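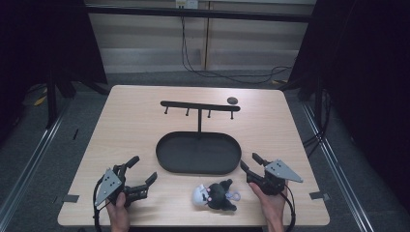

Myung-ja Han thinks four pegs are enough for keys but too few once a child's bag charms and plush toys go on the same stand, and would like the next order to include a longer bar. Her note came in with the July comments and is taken up under "Pegs" below.

# Toston household kit: progress report to the Barrios fund

Period covered: from the first delivery of stands to the end of July

## Where things stand

The Toston kit is the set of small household items we give to tenants moving into the Rovport apartments. The grant pays for the part of the kit that deals with the front door: somewhere to hang keys, somewhere to drop coins and cards, and a printed sheet on setting it up. The rest of the kit (dish rack, hooks, laundry bag) comes out of our regular budget and isn't covered here.

We have handed out 40 stands, all of the first order. Each went to a separate apartment. They came from Skatine in flat cartons, with the post, bar and tray in separate bags. Assembly is done by us before delivery. We had planned to let tenants put the stands together themselves and dropped that idea in the second week, after two posts went in crooked and had to be redone.

We received 17 comment cards back. That is lower than we wanted. The card was tucked under the tray, and several people told us when we visited that they hadn't found it. In the next round it will be tied to one of the pegs.

## The stand

It is the same model we described in the application. There is a black T-shaped rack with four short pegs under the bar and an oval tray at the foot. The tray has a raised rim. We chose it over a wall rack because the Rovport leases don't allow drilling, and over a plain bowl because the keys end up under everything else.

The main thing we wanted to find out in this period was whether people would use the pegs and the tray for different things or just pile everything into the tray. From the cards and visits, the answer is mixed.

- Keys go on the pegs in most homes. In a few they go in the tray, usually where the key ring is too small to slip over a peg easily.
- Coins, transit cards, lip balm and hair ties go in the tray.
- Sunglasses go in the tray and take up most of it.
- Mail gets leaned against the post. We didn't plan for this and it tips the lighter envelopes onto the floor.
- Plush toys and charms with a loop go on the pegs, sometimes on the same peg as the keys.

The last point came up more than any other. Homes with children use the stand mostly for things that belong to the children. A small plush toy with a strap or ring hangs well enough if the loop is wide. If the loop is narrow, the toy gets laid in the tray or left on the table next to it. One parent wrote that the stand was the first place in the apartment where her son put anything back without being asked, because he liked hooking his toy on himself. Another said the toys pull the keys off when you take them down.

## Pegs

We had seven requests for more pegs or a wider bar. Myung-ja Han's note was the most detailed. She suggested six pegs with the outer two left for toys and anything bulky, and she drew it on the back of the card. We sent her drawing to Skatine. They can make a longer bar but would need a heavier foot to go with it, and the price per stand goes up. They have promised a sample. We won't commit to the longer bar until we have loaded the sample on one side only and seen how it behaves, as that is how people hang things in practice.

In the meantime we changed the setup sheet. It now says to put keys on the inner pegs and anything soft on the outer ones. The old sheet gave no order at all.

We also looked at adding small clip rings so that toys with narrow loops can be hung. These are cheap, but small loose metal parts are a problem in homes with toddlers, and we have left them out.

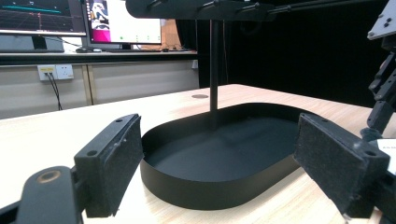 *Fig. 2. Oval tray and upright post of the stand.*

## Tray

The tray got fewer comments and most were good. The rim keeps coins in. The dark floor of the tray was criticized on three cards: black hair ties and dark key fobs are hard to see in it, mainly in hallways with poor light. We asked Skatine for a lighter color and they don't offer one. A cut piece of pale felt works as a liner. We made six liners from leftovers and gave them to the apartments on the ground floor, where the hallways are darkest. It is too early to say how they hold up.

One tenant uses the tray for medication blister packs and another for hearing aid batteries. We added a line to the sheet asking people to keep medicine and batteries somewhere children can't reach. We should have had that in from the start.

Dust collects along the inside of the rim. A damp cloth takes care of it and we have put that on the sheet too.

## Where people put it

The sheet recommends a small table or shelf within reach of the front door. Around half the apartments don't have one. In those, the stand went on the kitchen counter, on the windowsill, on top of the microwave, or in one case on the floor inside the closet. Stands on the counter get moved at mealtimes and don't always come back. The windowsill is too narrow in the older units.

We don't have a good fix. A second-hand side table would help, but we have no storage for furniture and no van. The housing office has offered us first pick of items left behind by departing tenants. So far this has produced two stools and a nightstand. The nightstand went to a family on the third floor and is now their key table.

## Tidying sessions

The application included short tidying sessions for tenants who asked for one. These are an hour long and deal with one area only, the front door. The tenant empties pockets and bags onto a table, sorts what is there, and decides what goes on the pegs, what goes in the tray and what needs a place elsewhere. We then set up the stand together.

Sessions have gone fine but slower than expected. An hour is enough for the sorting and not enough for the things that need a place elsewhere. Those tend to go back into the bag. We are going to try splitting the session in two, with the second visit a few weeks later.

Evening slots fill up first. Nearly all requests were for after 6 p.m., and we have moved two of the morning slots to evenings to match. Sessions with children present take longer, but the stand seems to stay in use afterward, at least in the homes we have been back to.

## Problems

The cartons. Four arrived crushed at one end. The parts inside were fine except for one tray with a bent rim, which was replaced at no charge.

The posts. Besides the two crooked ones, one post worked loose after delivery. It had not been tightened fully on our side. We now check each one by turning the bar by hand before it leaves the room.

The sheet. It was printed in English only. We have text for three more languages and are waiting on a reader for one of them.

## Money

| Item | Amount |
| --- | --- |
| Spent in this period | $733 |
| Remaining | $422 |

Spending in this period covers the stands, the cards and sheets, and delivery of the cartons. The felt cost nothing. The remaining amount is enough for a small second order of the present model. It isn't enough for the same number with the longer bar, and we would have to choose between fewer stands and the shorter bar. We would like to discuss this with you once the sample is here. We aren't asking for additional funds in this report.

## Next period

- Receive and test the longer bar from Skatine.
- Tie comment cards to the pegs and send a second card to the homes that didn't return the first.
- Finish the translated sheets.
- Check the felt liners on the ground floor.
- Run the split tidying sessions with whoever signs up for the evening slots.
- Go back to the apartments without a hall table and note where the stand has ended up.

The comment cards are in the office and can be copied for you with names removed. Let us know whether you would like them sent with the next report or before it.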